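1/ Petit fil sur un sujet peu glorieux : le budget. Chez Jollamholm nous préparons l'achat d'un bras robotisé pour le tri de petites pièces plates, et je suis chargé de faire le tableau des dépenses. Je partage, peut-être cela sert à quelqu'un.

2/ La première erreur était la mienne. J'avais mis une ligne « robot » et une ligne « divers ». Jahangir Majumder, de l'atelier, m'a rendu la feuille avec une seule question : et la pince, elle est dans quelle ligne ?

3/ Elle n'était dans aucune. Chez Dranus, la pince à deux doigts est un devis séparé. Chez Golob elle est comprise, mais les doigts de rechange non. Il faut donc comparer les deux offres avec le même périmètre, et cela m'a pris plus de temps que prévu.

4/ Avant de signer, nous travaillons en simulation. Un bras blanc, une planche brune, cinq formes plates : étoile, pentagone, spirale, chevron et une sorte de croix arrondie. C'est suffisant pour discuter de la portée et de la place sur la table.

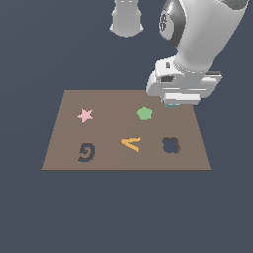 Sunil Wijesinghe
2 juin 2018 · Achats et méthodes, Jollamholm

5/ La croix est d'un bleu ardoise presque pareil au fond. Sur l'écran on dirait un trou dans la planche. J'ai donc ajouté une ligne « éclairage et fond de table » que je n'avais pas du tout imaginée.

6/ Pour le poste simulation : 500 euros de licence, et 2 journées de formation pour Shahnaz Talukder, qui prépare les essais. La formation est facturée à part aussi. Demandez toujours le prix des journées, elles sont rarement sur la première page.

7/ Nos essais sont prévus par série de 100 prises. Je ne donne pas encore de résultat, les séries ne sont pas finies et je ne veux pas comparer des choses qui ne sont pas comparables.

8/ Délai de livraison : Golob annonce 30 jours après la commande. Dranus répond « selon stock ». J'ai écrit dans le tableau « inconnu » et je l'ai souligné en rouge.

9/ On me demande en privé pourquoi pas d'occasion. Nous avons regardé chez Fekley. Le prix est bon, mais je n'ai pas pu obtenir par écrit la durée de la garantie sur le contrôleur. La question reste ouverte.

10/ Si vous avez déjà acheté une pince séparément du bras, je veux bien savoir qui a payé la bride d'adaptation, vous ou le fournisseur. Merci d'avance, je dois rendre la feuille avant la fin de juin.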